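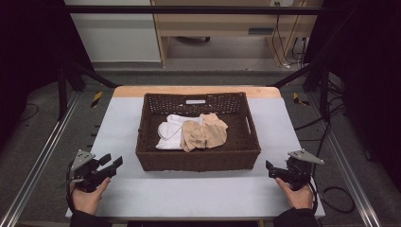

How long should a load of delicates stay on the drying rack before I put it away?

Leave it overnight if the room is heated, and give it a full day if it isn't. Thick seams need longest, so feel those first.

4. Setting up the Culta heated airer

I've had my Culta up in the back bedroom for two winters now and I've put it together wrong in most of the ways you can, so this part of the guide goes slower than the leaflet does. Read it through once before you start!

4.1 Putting it up

1. Pick your spot. You want a flat floor, a socket you can reach without an extension lead, and 200 mm of clear space on every side (curtains count, I'm afraid).

2. Stand the frame up with the control box at the bottom left. Pull the legs apart until both side stays click. The second click is much quieter than the first, and I missed it for a week.

3. Fold the wings up one at a time and slide the catches over. With both wings open the airer measures 151 cm across, so get the tape out before you decide it's going behind the sofa.

4. Hang the Ekonov cover over the top if you bought one. The zip goes to the front. It took me ages to spot the little arrow on the hem.

5. Plug in and switch on. The light goes green and the bars start to warm. The middle ones always get going before the outer ones on mine, and they even out later.

Note: the Culta draws 116 watts on the low setting and 650 on the high one. I use high for the first hour, then turn it down and leave it there.

4.2 Loading it

1. Spin everything twice in the machine. The airer is lovely for damp things and hopeless for dripping ones.

2. Shake each piece out hard and lay it flat over two or three bars. Jumpers go across the wings, socks along the outside edge.

3. Keep one layer to a bar. Yes, I know, there's always one more tea towel.

4. Turn things over halfway. If you've got the cover on, unzip it, turn the lot, and zip it back up quickly so you keep the warmth in.

CAUTION: Don't put anything with wax, foam or rubber backing on the heated bars. That means bath mats and waxed jackets, and those slippers with the squashy soles.

CAUTION: Unplug before you fold it, and let the bars go cold. The wings pinch, too, so hold them by the outer rail.

4.3 If it doesn't warm up

Check the timer first. Mine had gone back to zero after a power cut and I spent an evening blaming the fuse. If the timer's fine, try another socket, then look at the plug fuse. The hinge covers on the older model are made by Obradović and can be bought on their own, but leave the wiring to an electrician.

For the Grillia wall-mounted rack, skip ahead to section 6. The brackets are completely different and you'll need a drill.

Last updated Sep 25, 2026

14 comments | 37 shares

Contact | © Home Drying Handbook | Back to top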